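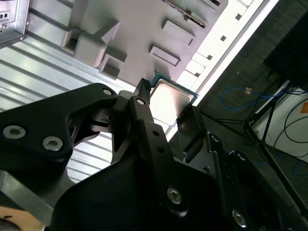

Stastbridge site – processor handling cell, working group
Wednesday, April 6, 2022

Present: production, test, maintenance, safety, staff representatives (two), Van Beek (integrator)
Apologies: purchasing

**1. Previous minutes**

Agreed, with one correction. Item 4 should read "fixture", not "feeder".

**2. Status of the cell**

Van Beek reported that the arm now picks processors by the edge of the substrate and carries them to the grey fixture. Trial run to date: 2306 picks, 18 drops, 3 parts scrapped with damaged corners. Production asked whether the drops were spread across the run. They were not; most came after the finger pads were changed and before the grip force was set again.

Maintenance wants the pad change written up as a procedure, including the force check. Van Beek to supply a draft.

**3. Changes to the work**

Loading by hand at bench 8 will stop when the cell is accepted. The two operators per shift move to cell supervision and visual inspection. Staff representatives made the following points:

- Supervision is a different job from loading and is not in the current job description. Grade to be reviewed before the move.
- Operators have been clearing drops during the trial without written instructions. This must end now – until the instruction is issued, only maintenance clears the cell.
- Several operators would like to keep some hand work each week, both for variety and so that the skill is there when the cell is down.

Production accepted the second point. The third was accepted in principle; the rota is to be worked out with the shift leads. On grading, production could not give a date.

**4. Training**

Ikov offers a one-day course on the controller. Test considers one day enough for restart and fault codes but too short for teaching positions. Agreed to book the course for all operators and a longer one for maintenance only.

**5. Safety**

Stop button reach checked from both sides, no findings. Cable routing on the floor to be reviewed before acceptance. Floor marking outstanding.

**6. Second cell at Cikgate**

Not discussed in detail. Staff representatives asked that Cikgate operators be consulted before the order is placed. Noted.

**Actions**

| Action | Owner | Due |
|---|---|---|
| Draft pad change procedure | Van Beek | next meeting |
| Instruction for clearing drops | safety | next meeting |
| Grade review, supervision role | production | open |
| Rota with hand work included | production, staff reps | August |
| Book Ikov courses | maintenance | next meeting |
| Cable routing and floor marking | safety | before acceptance |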